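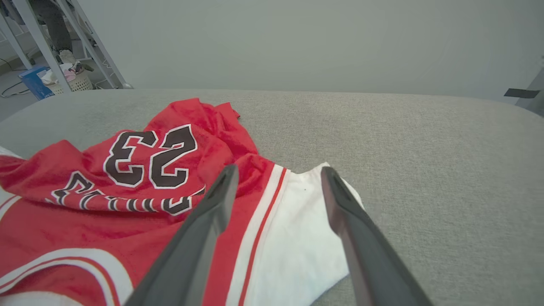
Wrist view, fingers open at the white side panel of the red jersey, number 23.

Lists Home | Archive | By Thread | By Date | Subscribe
Category: Incident Notices / Garment Handling

To: Vellemmont site list
Subject: Re: Gripper closing past set force on soft goods

Colleagues,

Further to the message quoted at the end of this notice, the Wiltton office has completed its first review of the closing fault on the garment cell. The findings are provisional.

The log holds 372 grasp attempts on jerseys, towels and knitwear from the April trial. In three of them the fingers continued to close after the force limit had been reached. All three were pinches at a seam or panel edge, where the cloth was bunched and thicker than the planner expected. One garment was torn. There was no injury.

The cause appears to lie in the gripper controller supplied with the Tanasarn arm. When the force reading is lost for a moment, the controller keeps the last valid value in place of stopping. On folded mesh the true load can rise well past the limit before a new reading arrives. We have reproduced the behaviour on the bench by interrupting the sensor line by hand. We have not yet established why the reading is lost during normal running, although the cable at the wrist is under examination.

Until further notice, the following applies at all Vellemmont sites:

- Closing speed is to be held at the lowest setting for all textile work.
- Staff are not to straighten or reposition a garment by hand while the arm is enabled, including when the fingers are open and stationary.
- Any grasp that leaves a mark, pull or tear is to be entered in the fault register before the next attempt.

Sites running the control software on Fedora should not install the revised driver circulated last week. It clears the warning without correcting the fault. A replacement will be posted to this list once testing at Wiltton is finished.

Questions may be sent to the list or raised at the Monday call.

Automation Safety Office
Vellemmont

The Wiltton laboratory wrote:

> We wish to report a fault on the garment cell. At attempt 61 of
> the morning run the fingers closed on a side panel and did not
> stop at the set force. The operator used the emergency stop and
> the arm halted correctly. The fingers had to be opened by hand.
>
> The panel seam was torn. The console showed no error at the
> time. Please advise whether other sites have seen the same
> behaviour and whether we may resume.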